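Emptying and Relining a Small Waste Bin
Housekeeping procedures, Trosdale Office, second floor

Staff in the Trosdale office are responsible for the small waste bins in their own work areas. The cleaning contractor, Fosard, collects tied bags from the hallway and does not empty individual bins. Please follow the steps below whenever a bin is full, and in any case before leaving the office for more than one night.

Before you begin

Take one black liner from the supply cupboard in room 240. A bag also hangs on the wall hook over the bin, with its handles knotted over the hook. Clear away boxes and papers that block access to the bin.

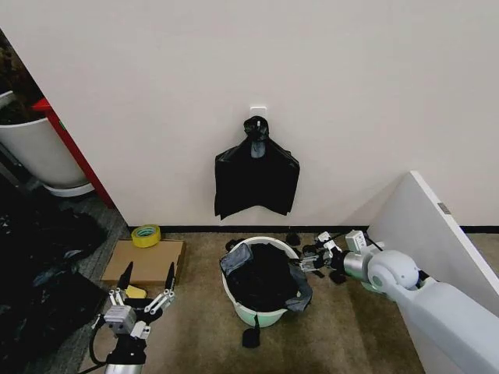 Page last changed: 10/4/26

The liner should fill the opening and fold over the rim on the outside. Liners that have slipped down inside should be pulled back up before anything more is put in the bin.

Step 1. Check the carpet
Pick up any scraps lying next to the bin and place them in the bag. Look along the baseboard as well.

Step 2. Loosen the liner
Lift the folded edge away from the rim on all sides. Do not press the contents down by hand, as there may be staples or broken items inside.

Step 3. Tie the bag
Gather the top of the liner and tie it firmly. A very full bag should be tied while still standing upright on the floor. Flat cardboard does not go in the bag and is to be set to one side for recycling. Rolls of tape, sponges and other supplies should be returned to the cupboard.

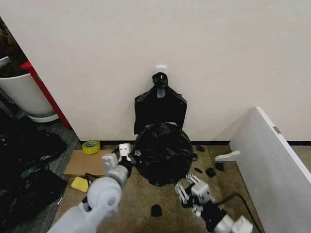

Step 4. Remove the bag
Carry the tied bag to the collection point outside room 240. Bags weighing more than 10 pounds should be divided between two liners.

Step 5. Reline the bin
Wipe the inside of the bin if needed. Open the new liner fully, lower it into the bin and turn the top edge down over the rim.

Questions and supplies

Requests for liners or wall hooks should be sent to Shakuntala Agarwal, extension 2118. Missed collections are handled by Madhu Tomar, extension 829.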